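Section 4: Assembling and levelling the Udusance table

Read this section in full before opening fitting pack B. The steps apply to all Udusance tables with four separate legs. For models with a trestle base, go to Section 5.

4.1 Before you start

Check the contents of the carton against the packing slip. Report missing or damaged parts to Jiketti before assembly begins. Parts that have been fitted cannot be exchanged under the delivery terms.

You will need:
a 5 mm hex key (supplied)
a 13 mm open-ended spanner (not supplied)
a spirit level at least 600 mm long
a tape measure
a blanket or a flat sheet of cardboard larger than the table top

Leave the top and legs unwrapped in the room where the table will be used for 24 hours before assembly. Do not stand the top on edge during this period. Lay it flat on the blanket with the underside facing up.

CAUTION: The top is heavy. Two people are needed for every step in which it is lifted or turned.

4.2 Fitting the corner plates

1. Place a corner plate over the pilot holes at one corner of the underside. The stamped arrow must point to the centre of the top.
2. Insert four short screws and turn each by hand until it grips.
3. Tighten the screws with the hex key in a diagonal order.
4. Repeat for the other three corners.

Note: Do not use a powered screwdriver. The threaded inserts can be pulled out of the top by excess force, and a stripped insert must be replaced with repair kit 241.

4.3 Fitting the legs

1. Screw a levelling foot fully into the base of each leg, then back it out by two complete turns.
2. Stand a leg in the corner plate. The face with the drilled recess goes towards the inside of the table.
3. Pass a long bolt through the plate and into the leg. Add a spring washer and nut. Finger-tighten only.
4. Fit the remaining legs in the same way.
5. Measure from the inside face of each leg to the next at floor height. Opposite sides should agree to within 10 mm. If they do not, loosen the nuts on the side that is out and reset the legs.
6. Tighten all the nuts with the spanner, a quarter turn at a time, working round the table twice.

WARNING: Do not turn the table over while any nut is only finger-tight. A leg may fold inwards as it takes the load.

4.4 Turning and placing the table

1. With one person at each end, lift the table clear of the blanket and rotate it on to its side. Keep the legs off the floor until both people are ready.
2. Lower it on to all four feet together. Do not pivot the table on two legs.
3. Carry the table to its final place. Do not drag it.

Keep a gap of at least 58 mm between the edge of the top and any wall. Where the wall carries a heater, increase the gap to 300 mm. In plain rooms with no fixed furniture the table may be set square to the walls or turned at an angle; the levelling procedure is the same in either case.
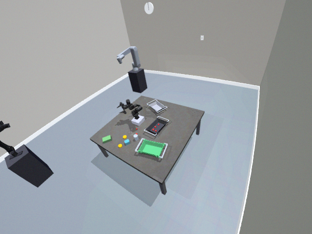
Fig. 4.4 Table with dark top and square legs, set in a plain room.

4.5 Levelling

Level the table without a load wherever possible. If it is already in use, remove anything that can be lifted off easily and carry out the check again after everything has been replaced.

1. Place the spirit level along one long edge. Adjust the foot at the lower end until the bubble is central. Turn the foot clockwise, seen from above, to shorten the leg.
2. Repeat along the opposite long edge.
3. Place the level across the top, at each end in turn, and correct as needed.
4. Place the level from corner to corner on both diagonals. No further adjustment should be required. If the bubble moves off centre, repeat from step 1.
5. Press down on each corner in turn. The table should not rock.
6. Lock each foot by tightening its collar against the leg.

Note: On carpet, the feet will settle. Check the level again after about two weeks.

CAUTION: No foot may be extended by more than 20 mm. On floors with a greater fall, use the Carretero packing discs listed in Section 9.

4.6 Load limits

The limits in this manual are for a load spread evenly over the top. A load placed on an outer edge must not exceed one quarter of the limit given on the rating label. The rating label is on the underside, next to the corner plate nearest the batch mark.

Do not sit or stand on the table. Do not clamp equipment to the edge without a protective pad between the clamp and the finish.

4.7 Care of the surface

Wipe the top with a soft cloth dampened with clean water, then dry it. Remove grit before wiping. The Dremberg finish supplied on dark tops may be cleaned with a mild washing-up liquid diluted in warm water. Do not use scouring pads, bleach, or polish containing silicone.

Light wear may be treated with Dremberg restoring oil:

1. Clean and dry the whole top.
2. Rub the surface lightly with 2000 grit paper, following the length of the table.
3. Remove all dust.
4. Apply a thin coat of oil with a lint-free cloth and wipe off the surplus after ten minutes.
5. Leave for 12 hours before use.

WARNING: Cloths soaked in oil can catch fire without a flame. Lay them flat outdoors to dry before disposal.

4.8 Periodic checks

Tighten all leg nuts one month after assembly and every six months from then on. Check the collars on the levelling feet at the same time. Replace any spring washer that has been flattened.

Section 4 revised 15 Oct 2018. Replaces the August issue.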